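2018-05-26

Third evening with the spreadsheet. It has a tab called "Gripper" and a tab called "Gripper (real)", and I made both of them, so there is only me to be cross with.

The question was simple enough in March. Do we buy the arm now and find out later whether it suits us, or pay for the simulator first and put the buying off? Oranuch wanted the simulator. I wanted something in a crate. She won, because the licence is 551 and the cheapest arm on the list is 2,455 before you've bought it anything to stand on.

Indov have quoted 1,478 for the gripper alone. Two fingers. I worked out the price per finger on the bus and wished I hadn't. Pirncombe do one for less but want 556 for the mounting kit, and their man on the phone went very quiet when I asked what was in the kit.

Spent the afternoon in the simulated room with the table and the door, trying to decide how much reach we need to pay for. I have grown fond of the room. The walls are cracked all over and it still has more pictures up than my flat.

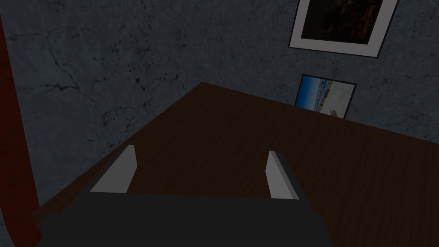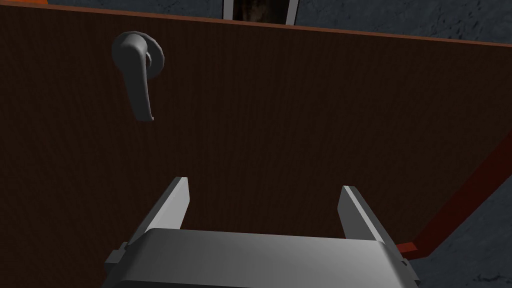 Gripper over the table, then at the door with the handle up to its left. Nothing held in either.

The door is what will cost us. For tabletop work I could argue for the short arm and go home happy, but a lever handle means height, and height means the next model up or a plinth. I have put "plinth" in the budget with a question mark against it. Oranuch Tanasarn, who signs these things, does not care for question marks.

She also asked what we'd do about spare fingers. I said I'd look into it. I have now looked into it and there's a new line on the tab.

Still to do: ring Midance about delivery, ask Jitpraphai if their quote includes the cable (the last one didn't), delete one of the two Gripper tabs. Must check which is which before I do that.

Beans on toast. Bed by eleven if the laptop lets me shut it.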